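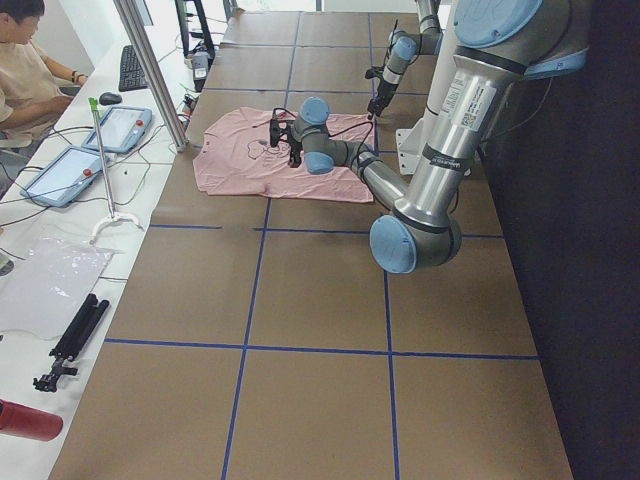 I spent most of January swapping fingers on the two arms, trying to decide which set should stay on for cloth. The Cekulus pads are soft and grip well on towels, but they drag on thin cotton. The Zerstead ones are harder and narrower. A T-shirt lying flat on the cardboard, like the pink one with the cartoon face, is the test I trust most, as the fingers have to pinch one layer near the collar and leave the table alone.

I gave each set 20 tries per garment. Zerstead did better on shirts and worse on anything thick. Closing speed mattered less than I expected. The height of the fingertips mattered a lot, and I now set it again after every swap.

Thịnh Cao thinks I should try the Homard controller before buying more fingers. He may be right, though it means redoing the cables. For now the Zerstead set stays on both arms and I'll move on to socks next.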